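Bench notes > Sterkstead > Tinlow > Burger task

14 Jun 2020

2 comments

Stage labels, second go. Carrying on from the entry on the wrist-only policy, which I still owe a proper write-up.

The question is the same as before. Does the policy do better on the burger task if we tell it which stage it is in, or can it work that out for itself from the pictures? The wrist-only version kept picking a second patty when it should have gone for the cheese. My guess was that it had no view of the tray while it was choosing, so it was going on the racks alone, and the racks look much the same before and after one patty goes.

Data: 1,966 demonstrations in the Tinlow set as it stood when I froze it. I took out the ones where an ingredient was dropped outside the tray, and the ones where the two clocks had drifted apart. That leaves 1,826. Of those, 895 have stage labels done by hand, and the rest were labelled by the small classifier. I read through a sample of the classifier's labels and they were fine in the middle of a stage, poor near the change from one stage to the next.

Stages are defined by what is on the paper in the tray and nothing else. Stage one is the bottom bun alone. The arm's position does not come into it. We argued over this and I still think it is right: the fixed view with the arm out of the way and the fixed view with the gripper open over the corner of the tray, by the cheese, ought to get the same label if there is only a bun half on the paper.
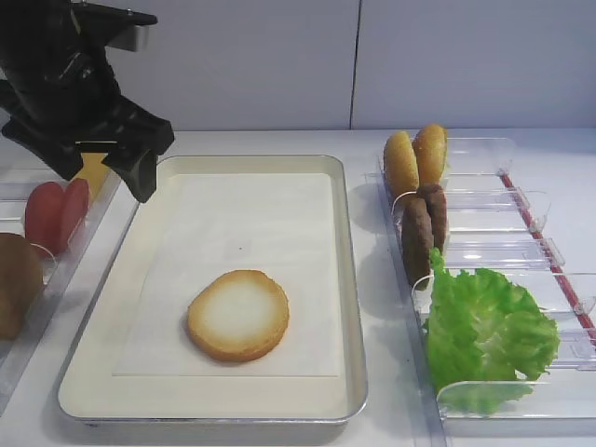
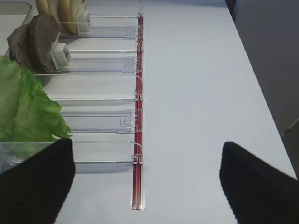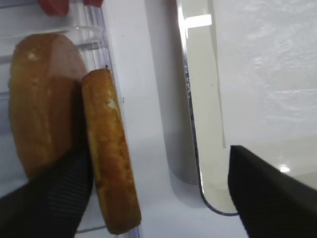
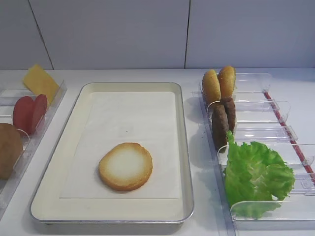
Shehata

Points from going through the views side by side.

The fixed camera settles the stage nearly every time. The bun half sits on the white paper a little left of centre, cut side up, and it shows up well enough even on the downsampled copies. Buns, patties and lettuce stand in that order from the back on the right, with cheese and tomato over on the left. What the fixed camera does badly is the last bit of the reach. Once the fingers come down in front of something it is partly hidden, as with the cheese behind the gripper in the first view, and depth along that line of sight is anyone's guess.

The wrist camera is the other way round. Looking along the right-hand rack it has the white pushers and the red rail, and the rail turns out to be a very good landmark. The saliency maps light up along it more than on the food. I am in two minds about that. It means the policy is locating itself off the rack, so if we shift the rack it may well go to where the lettuce used to be. Needs a test with the rack turned a few degrees.

Close in on bread the wrist view is hard work. Golden brown surfaces overlap, one finger covers the bottom of the nearer piece, and there is no tray anywhere to say what stage it is. The classifier, given only that view, is close to guessing. I have marked all close-up bread views as "no vote" so that they neither raise nor lower the stage estimate, and the last confident estimate is carried forward until something better comes in.

Result: with the stage fed in, the double patty fault has gone from the replay tests. With the stage worked out from both cameras it comes back now and then, always at a change of stage. Wrist camera alone is as bad as before. I have not put numbers against this yet -- the replay tests are not the same as letting it run, and I would like the live runs done first.

Things to sort out:

-- Dark speck on the paper, above the bun. It is there with the arm in view and with the arm out of view. The change detector scores it as a placed item at the lowest threshold. Raised the threshold. Change the paper between sets anyway.

-- Crumbs on the table beside the patty slot. Same trouble in principle, but they fall outside the tray mask and so are ignored.

-- Lettuce. The leaf is bigger than its slot and spreads towards the front. Grasp point is taken from the middle of the green area, which for a leaf like this may lie over a divider. Try taking it from the upper edge.

-- Highlights on the clear plastic. Left alone for now. Skolla have offered a matt version of the dividers and quoted August, so no point tuning for glare until we know whether we are having them.

-- Tomato slices overlap in the fixed view and the segmenter gives one blob. Not a fault for stage labels, only for picking.

Smoothing window for the stage estimate is currently set by eye. A longer one cures the flicker at the stage changes but then the arm waits over the tray doing nothing, and the operators find that annoying when they are standing by. Will try making the window depend on whether the gripper is open.

Config for this lot is in the Tinlow folder under stage-b. Don't use stage-a, the crop on the fixed camera is wrong and takes off the front rim of the tray.

Next: live runs with stage fed in by hand, then from both cameras, same starting layout each time, then the turned rack.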